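Forum Nomgate > Maison > Linge, repassage, placards
Sujet : Plier le blanc à plat sur la table, vous faites comment sans y passer la soirée ?

calicot_mou
Membre

Bonsoir à toutes et à tous,

Je viens vers vous avec un problème de riche : j'ai une table et j'ai du linge blanc. Les deux ensemble ne donnent rien de bon. Jusqu'au mois d'avril je pliais debout, en l'air, le menton sur l'ourlet, comme on m'a appris, et le résultat tenait dans l'armoire à condition de refermer la porte vite. Puis j'ai lu ici même qu'il fallait plier à plat. Très bien. Je plie à plat.

Le déroulé est toujours le même. Je pose la pièce sur la table, elle tombe comme elle veut, avec des vagues partout et une bosse du côté du bord. Je lisse d'un côté, la bosse passe de l'autre. Je fais le tour de la table, elle revient. Au bout d'un moment on se connaît, elle et moi.

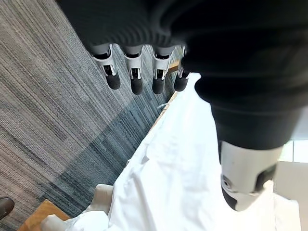

Le pire reste le bord de la table. Dès que le tissu dépasse un peu, son poids tire tout le reste, et ce que je viens de lisser repart en accordéon. Si je ramène tout vers le centre, je refais des plis. J'ai essayé de coincer un angle sous un livre de cuisine. Ça marche, sauf que le livre a laissé une trace de sauce sur une taie, qui est repartie à la machine, et qui est donc revenue sur la table.

Autre souci, le blanc sur blanc. Sous le plafonnier je ne vois pas les coutures, je prends l'envers pour l'endroit et je m'en aperçois au dernier pli. Avec du bleu marine je n'ai jamais eu ce genre d'ennuis. J'en ai d'autres.

Mon étagère fait 45 cm de profondeur, au cas où quelqu'un aurait l'idée de me proposer un pliage qui finit en long.

Merci d'avance, et merci de ne pas me répondre « il suffit de ».

________________

balogun_des_placards
Membre

Il suffit de secouer avant.

Pardon, c'était trop tentant. Mais je le pense. Tu prends la pièce par deux angles, tu la fais claquer un bon coup, et tu la laisses retomber sur la table d'arrière en avant. L'air fait la moitié du lissage. Si tu la déposes en tas pour ensuite chercher les coins, tu as perdu d'avance, parce que tu défroisses avec la main ce que tu viens de froisser avec la même main.

Pour la bosse : tu pars du milieu et tu pousses vers les bords, paumes ouvertes. Jamais d'un bord vers l'autre. On dirait du papier peint, et c'est à peu près aussi agréable.

________________

reltura
Membre

Pas d'accord sur le claquement. Chez moi, faire claquer un drap veut dire décrocher un cadre et réveiller le chien. Et sur une pièce légère, ça retombe plié en trois dans un sens qui n'existe pas.

Je fais l'inverse : je pose un seul bord, bien aligné sur celui de la table, je tiens ce bord d'une main et je déroule le reste. Ça prend plus de temps au départ, mais je n'ai presque rien à lisser ensuite.

@calicot_mou, est-ce que tu sors le linge du tambour tout de suite ? Parce que si ça dort en boule jusqu'au lendemain, aucune école de pliage ne te sauvera.

________________

calicot_mou
Membre

Je sors le linge tout de suite. Enfin, je le sors du tambour tout de suite. Ensuite il passe un certain temps sur une chaise, à réfléchir.

________________

reltura
Membre

Voilà.

________________

hokon_du_dimanche_soir
Membre

La chaise, je connais. La mienne a fini par avoir un prénom que la décence m'interdit d'écrire ici.

Je me permets de rappeler que l'usage d'une table pour plier suppose qu'elle soit à la bonne hauteur, et qu'une table à manger ne l'est pas. Au deuxième drap j'ai le dos en équerre. J'ai mis des cales sous les pieds, ça a tenu jusqu'à ce qu'on veuille dîner. Du coup on dîne haut.

Sur le blanc sur blanc : éteins le plafonnier. Une lampe posée de côté, au ras de la table, et chaque pli fait une ombre. Tu vas voir des plis que tu aurais préféré ne jamais voir, mais les coutures aussi.

________________

calicot_mou
Membre

Alors j'ai testé la lampe de côté hier, vers 9 heures du soir, et c'est spectaculaire. Je confirme aussi la deuxième partie : ma table ressemble à une carte en relief. J'ai lissé un drap pendant un temps que je préfère garder pour moi.

J'ai testé les deux méthodes pour étaler. Le claquement façon balogun_des_placards : très satisfaisant, un peu théâtral, une cuillère par terre. Le bord aligné façon reltura : mieux sur les grandes pièces, pénible sur les tee-shirts, qui n'ont pas de bord digne de ce nom, juste des manches qui partent chacune de leur côté.

Pour le bord de la table, j'ai trouvé un truc tout bête. Je laisse dépasser exprès, mais d'un seul côté, et je commence par replier ce qui pend. Tant que ça pend, ça tire. Une fois remonté, le reste ne bouge plus et je peux m'occuper des angles sans y mettre le coude.

Reste une question de doctrine. Quand on a tout bien aplati et qu'on soulève un angle pour le rabattre, est-ce que vous pincez du bout des doigts ou est-ce que vous glissez la main dessous ? En pinçant je fais un petit bec au coin, qui se voit encore une fois plié. En glissant la main je relève la moitié du drap.

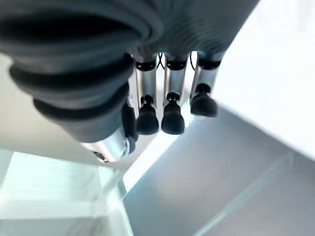 balogun_des_placards : la main dessous, toujours, et jusqu'à l'avant-bras s'il le faut. Le petit bec au coin vient de ce qu'on tire sur un seul point. Avec l'avant-bras tu soulèves toute la longueur, tu rabats d'un coup, tu retires le bras comme on retire une règle. C'est un geste de boulanger. Ça a l'air idiot jusqu'au moment où on le réussit, et ça a encore un peu l'air idiot après.

________________

reltura
Membre

Le geste de boulanger, sur un drap double, avec des bras de longueur normale, j'aimerais voir.

Moi je pince, mais à deux endroits : le coin d'une main, et l'autre main plus loin sur le même bord. Je tends légèrement entre les deux et je rabats. Pas de bec. La tension fait le travail et on garde les manches propres.

________________

balogun_des_placards
Membre

Sur un drap double je plie d'abord en deux à bout de bras avant de poser. Il ne m'est jamais venu à l'idée d'étaler un drap double en entier sur une table. C'est une table, pas un terrain de handball.

________________

reltura
Membre

Donc tu plies en l'air. Dans un sujet sur le pliage à plat. Je le note.

________________

balogun_des_placards
Membre

Un pli en l'air. Un seul. Toutes les écoles l'admettent.

________________

percale_et_consequences
Membre

Je lis ce fil depuis le début avec une pile de torchons sur les genoux qui, elle, n'avance pas.

Une remarque qui va me fâcher avec tout le monde : à quoi bon lisser à ce point une chose sur laquelle on va dormir ? Je plie mes draps à la louche, je range le tout dans une des taies de la parure, et la taie fait paquet. De l'extérieur c'est un coussin. Personne n'est jamais allé vérifier à l'intérieur.

Et pour les 45 cm : le paquet s'enfonce, il prend la forme de l'étagère. Essaie d'obtenir ça d'un rectangle parfait.

________________

hokon_du_dimanche_soir
Membre

C'est une hérésie et je l'adopte.

Par contre ça ne vaut que pour la literie. Une nappe ou une chemise blanche, si tu la ranges en boule dans une taie, tu récupères un mouchoir. Pour la nappe je roule, autour d'un tube en carton, et je la mets debout derrière la porte. On me demande régulièrement si j'ai acheté une affiche.

________________

calicot_mou
Membre

Bon, compte rendu. J'ai plié la fournée de ce matin à la reltura, deux mains sur le même bord, et le bec a disparu. J'ai essayé le geste de boulanger aussi. Le drap m'a suivi quand j'ai retiré le bras, on a fini tous les deux de l'autre côté de la table.

Les taies d'oreiller : ourlet contre ourlet, puis en deux, puis encore en deux, et ça entre sur l'étagère sans forcer. Les tee-shirts, je continue à chercher. Je rabats une manche, je m'occupe de l'autre, et la première se rouvre dans mon dos.

Pour le drap-housse, je n'en ai pas parlé et je n'en parlerai pas. Il est dans la taie, version percale_et_consequences. La porte de l'armoire ferme.

@hokon_du_dimanche_soir, tes cales, elles font quelle hauteur ? J'ai le dos qui commence à poser la question.

________________

hokon_du_dimanche_soir
Membre

Deux dictionnaires par pied, format scolaire. Évite les poches, ça s'affaisse pendant le fromage.

________________

percale_et_consequences
Membre

Pour les manches : replie les deux en même temps, une dans chaque main, et pose tout de suite le bas du tee-shirt par-dessus avant qu'elles aient compris. Je retourne à mes torchons.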